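Calcetines, segunda parte

Ya os conté en enero que lo de los calcetines se me había ido de las manos, y varios me escribisteis para preguntar cómo seguía la cosa. Pues sigue, pero mejor.

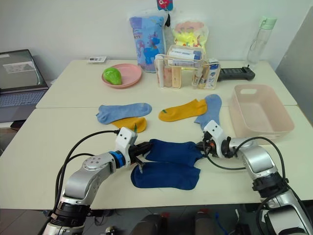
Los tobilleros encima de la mesa, con los azul marino delante.

Mi método de siempre era hacer una bola y al cajón. Rapidísimo, sí, pero la goma de uno de los dos acababa dada de sí y a los pocos meses ya no había quien se los pusiera sin que se bajaran dentro de la zapatilla (qué rabia me da eso). Fue Akosua la que me convenció de doblarlos planos: un calcetín sobre otro, las puntas hacia el mismo lado, se alisa con la mano, y luego por la mitad. Con los tobilleros no hace falta más, que son cortitos y enseguida se hacen un gurruño.

Lo que más me ha cambiado la vida es comprar por colores. Azul marino, azul claro y mostaza, y se acabó. Antes tenía 7 negros casi iguales - casi, ahí estaba el problema - y me pasaba el rato comparándolos junto a la ventana. Ahora emparejo en un momento, incluso medio dormida y sin café.

Los mostaza fueron un capricho, lo confieso, y son los que más me pongo. Konrad opina que no pegan con nada. ¡Pues con los vaqueros quedan de maravilla!

Me falta el cajón, que sigue hecho un desastre. He visto unos separadores de Guderel, pero primero quiero medirlo bien por dentro. Si alguien los tiene, que me cuente si bailan mucho al abrir y cerrar.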